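Zedetti grasping study: frequently asked questions

By Sharada D'Souza
December 11, 2025
3 min read

What did the study test?

We wanted to know if a policy trained only in simulation gets better at grasping when the kitchen around it keeps changing. One policy saw a single fixed counter. The other, Zedetti, saw 1401 different layouts. Both used the same arm, the same hand and the same training budget.

Did the changing layouts help?

Yes, on cluttered counters. Out of 1751 test episodes, Zedetti finished 521 more than the fixed-counter policy. On nearly bare counters the two were close enough that we don't claim a difference.

Why a multi-fingered hand?

Kumaresan Shetty's earlier work used a two-finger gripper, and it struggled with round items standing near other round items. A hand with more joints can close around one item while a neighbor is nearby. It is also much harder to train - expect long runs.

What do the test scenes look like?

Each one is a rendered kitchen counter with a mix of household objects: fruit, a potted plant, plain cylinders and boxes. The policy has to pick one target and leave the others standing. In the view below, the black hand is curled around a red-and-white item, with a dark, rounded object right beside the fingers.
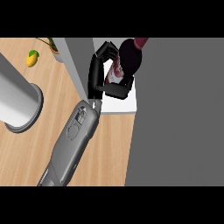
Has it been run on real hardware?

Not yet. Kibet Khaemba is setting up the first trials, with 5 objects to start. We will post those results separately, including the failures.

Can I get the scenes?

The layouts and the scoring script are in the Skesen release. Trained weights will follow in a later update.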